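Unit 4: Dispensed gas and beer foam
Course notes, M. Sisodia

Foam forms when dissolved carbon dioxide leaves the liquid faster than the surface can release it. The main controls are temperature, line pressure and the speed of the pour. Proteins from the malt and bitter acids from the hops hold the bubble walls together; fats break them down.
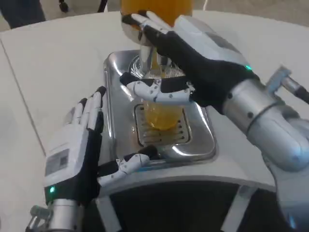

Jerkier, 08/01/2022. Drainage readings for the set problem are in the shared folder. Half-life is the time taken for half the liquid held in the foam to drain. Take the first reading at 18 seconds and the last at 264. Plot volume against time, then fit the curve by hand before using the spreadsheet.

Reading: Kollár, chapter 2, to page 40. Problem sheets go to Aslı Güneş.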